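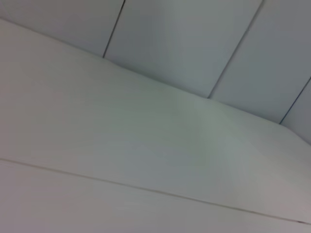
Surely a computer doesn't care whether a price ends in a zero, so why should a market? That was the first comment on our proposal, and it came with a second one underneath, saying that if the effect was real somebody would have traded it away already.

February
By the Ritberg project group, Prullbridge College

We kept both comments taped inside the project notebook the whole way through. They are good objections, and trying to answer them turned a pretty vague idea (crypto traders talk about round numbers all the time, let's look at that!) into a question we could test.

Our question

When people place limit orders for a token, do they pick round prices more often than other prices? And if they do, does the price behave differently when it gets close to one?

A limit order is an instruction to buy or sell at a stated price or better. If you want to buy at 96 and the token is trading at 103, your order sits in the order book and waits. A market order goes through right away at the best price on offer. We were mostly interested in limit orders, since the person placing one has to choose a number, and we wanted to see which numbers people choose.

Anyone who follows crypto commentary has seen the language. A round price is a "psychological level" or a "magnet," and it is supposed to act as a floor when the price is above it and a ceiling when the price is below. We found plenty of articles using those words and far fewer that showed any orders. Price charts are easy to get. Order books are harder, and a full record of every order, including the ones canceled before they traded, is out of reach for a class project with no budget.

So we made our own market.

The practice exchange

Ritberg is the practice exchange used in our finance elective. It runs in a browser, it matches orders by price and then by time, and it keeps a complete log. Nothing on it is worth real money. It comes with a made-up token called Bredano, priced in credits, and every trader starts with the same mix of credits and tokens.

We opened Bredano at 100 credits. We argued about that for a long time. Opening at a round number looks like begging for a round number effect, and one of us wanted to start at some ugly price in the nineties and let it wander. The argument for 100 was that we wanted the price to cross a big round level many times in a short session, and starting right on top of one was the surest way to get that. In the end we went with 100 and agreed to write down clearly that this is a weakness. It is in the section on problems.

Prices had to be in whole credits. That kept the counting simple, and it also meant that every price had one last digit from zero to nine and no decimals to worry about.

We ran 3 sessions with classmates from the elective and from the economics club. Traders did not know what we were measuring. We told them it was a project about how people trade a token when there is news, which was true as far as it went, and we told them the rest afterward. Short news items popped up on the trading page during each session. Some were good for Bredano ("a large store chain will accept the token"), some were bad, and some were deliberately meaningless. The meaningless ones moved the price too, and we enjoyed that more than we should have.

What we counted

Our logs contain over 800 limit orders. Before looking at anything else we threw out obvious typing mistakes, such as an order to buy at 9 when the price was near 90, and orders that were entered twice by the same trader within a moment of each other. We set those rules before the first session and wrote them in the notebook so that we couldn't be tempted to change them later.

Then came the fun part. If traders had no preference at all, each last digit should turn up in something like one tenth of the orders. A price ending in zero should be no more popular than a price ending in 7.

It was not close. Of the orders left after cleaning, 218 were placed at a price ending in zero. That is more than double what an even spread would give. Prices ending in five came second. After those two there was a big drop, and the remaining digits were bunched together at the bottom, with no clear order among them.

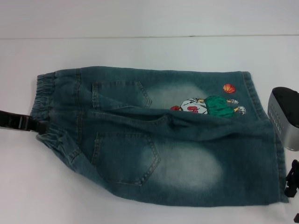

We had expected a tilt toward zeros, but the size of it surprised all of us, and the first thing we did was go back and check that the spreadsheet formula was reading the last digit of the order price and not the last digit of the trade size. It was reading the right column. We checked by hand on a stretch of the log from the second session and got the same answer.

Is an even spread the right comparison?

Maybe not, and this is where we learned the most. A token that spends a long time trading near 100 will collect lots of orders near 100, and the numbers just around it are not a fair sample of all last digits. If the price sits between 97 and 103 for most of a session, then prices ending in 4, 5 and 6 barely get a chance.

To deal with this we did a second count. For every order, we looked at how far it was from the last traded price, and we asked which last digits were possible within the range that traders were using at that moment. Then we compared the real orders with what you would get from picking at random inside that range. Zeros were still well ahead. The gap got smaller, as you would expect, and fives hardly moved at all. We think the second count is the better one and we would lead with it if we did this again.

Buyers and sellers were a bit different from each other. Sellers liked the round number itself. Quite a few buyers placed their orders one credit above it, at 91 or 101, and when we asked afterward, the explanation was always some version of wanting to be first in line. If everybody is going to bid 90, then bidding 91 gets you served before the crowd. That is a clever bit of reasoning from people who had never used an order book before, and it is also a sign that some traders had noticed the effect we were studying without being told about it!

Did the price get stuck?

This was the second half of our question, and the answer is much weaker.

We looked at each time Bredano came up to a price ending in zero from below, or down to it from above, and we noted whether it passed through or turned back. For comparison we did the same with prices ending in three, chosen because three is nobody's idea of a special number.

The price did turn back more often at zeros. You can see why from the order book: when there is a pile of sell orders waiting at 110, buyers have to get through the whole pile before the price can reach 111. But once the pile was gone the price often moved quickly, because there was very little waiting on the other side. So the same cluster of orders made the price sticky for a while and then jumpy.

We want to be careful with this part. The number of approaches is small, they are not independent of each other (one wobble around 100 can produce a whole string of them), and most of the strongest cases come from the third session, when a run of good news pushed the price up through several levels in a row. We ran a simple shuffle test where we mixed up the order of the price moves and counted again. The result for order clustering survived every version we tried. The result for turning back did not survive all of them. We are calling it suggestive and leaving it there.

The Heydari rule

Before the project we had picked up a trading rule from the course reader, where it goes by the name of the Heydari rule: buy just above a round number after a fall, sell just below the next one up. It sounds sensible if round numbers really are floors and ceilings, so we ran it over our logs to see how it would have done.

It made a profit in the first session, a smaller profit in the second, and in the third it sold much too early and then sat on its credits while Bredano kept climbing. Compared with simply holding the token through all the sessions, it came out behind. Our version ignores fees, too, and a rule that trades this often would pay plenty of them on a real exchange. It also assumes our own orders would not have changed what anyone else did, and with so few traders in the market that is hard to believe.

Problems and things we would change

Starting at 100 is the big one. A better design would open each session at a different price, with at least one of them far from anything round.

Classmates are not typical crypto traders. They had no money at stake, and a few of them got bored and placed orders at silly prices near the end. On the other hand, real traders get bored as well, so we left those orders in unless they broke the cleaning rules.

There were no bots. Much of the trading on real exchanges is automatic, which takes us back to the first comment on our proposal. A program may not care what a number looks like, but the person who wrote it may well have typed a round number into the settings. We would love to test that, and the Ritberg software does let you connect a simple program, so it could be done. We ran out of time.

Whole credits may also have pushed people toward zeros more than a finer scale would. With decimals allowed, 100 and 100.50 might both count as round, and we are not sure how we would score 99.99 – shops love it, and maybe traders do too.

What we found

People placing limit orders for Bredano strongly preferred prices ending in zero, and to a lesser degree prices ending in five. The preference held up when we corrected for where the price had been. The price itself showed some signs of pausing at those levels, but our evidence for that is thin, and a trading rule built on it did worse than doing nothing.

As for the second comment, about the effect being traded away: some of our buyers were already trying, one credit at a time. Given longer sessions, we would have liked to see whether the crowd at 91 grew until somebody moved up to 92.

The cleaned order log, the cleaning rules and the news items are in the class folder, and anyone in next term's elective is welcome to use them. Please open at something other than 100.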